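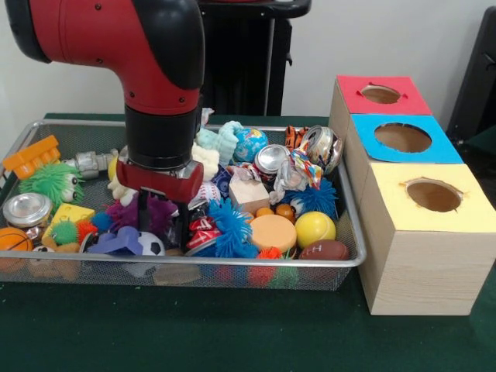

*Assorted small toys and crushed cans in a wire mesh tray.*

# About Trodbridge

Trodbridge supplies, configures and supports mobile phones for employers. Our customers include school districts, home health agencies, freight companies and city departments. We work with all of the major carriers and are owned by none of them, and our account staff are not paid on commission.

The company was founded by Saranya Gounder and Rigoberto Gallegos, who had worked together in the business sales office of a regional carrier. Their first contract was for 34 handsets, ordered by a plumbing wholesaler in Arellano. That wholesaler remains a customer. At the close of our last fiscal year in June, Trodbridge had 3,974 handsets and tablets under active management.

## What We Do

**Device supply.** We purchase new and certified refurbished phones on behalf of our customers and deliver them ready for use, with the line activated, the operating system updated and the employer's applications installed. Customers may choose a single model for all staff or approve a short list from which employees select.

**Device management.** Our support desk applies security updates, resets forgotten passcodes, and locks or erases phones that are reported lost. The desk is open from 6 a.m. to 9 p.m. Central Time. Calls are answered at our Hundell office by Trodbridge employees.

**Plan review.** Once a year, each customer receives a written review of its voice and data usage. Lines that have gone unused for 90 days are identified by number so that the customer can decide whether to keep them.

**Replacement and return.** Phones at the end of their service life are collected, erased and either resold or sent to a licensed recycler. A certificate of erasure is issued for every device.

## Prustus

Prustus is the online portal through which customers order phones, assign them to employees and track repairs. It was developed by our own staff and is included in every service agreement at no added charge. Customers with fewer than 100 lines generally manage their accounts entirely through Prustus, while larger accounts are also assigned a named representative.

## Leadership

- **Saranya Gounder**, President and Co-founder
- **Rigoberto Gallegos**, Director of Carrier Relations and Co-founder
- **Dulce Ocampo**, Director of Customer Support
- **Tanner MacPherson**, Head of Software, Prustus
- **Sarahí Montes**, Controller

## Our Offices

The main office and repair shop are located in Hundell. A second office in Arellano handles sales and training for customers in the southern counties, and its training room seats groups for half-day sessions on new devices. Visitors to either location are asked to make an appointment through the account team.

Trodbridge is privately held. Service agreements run for one, three or 5 years, and sample terms are available on request.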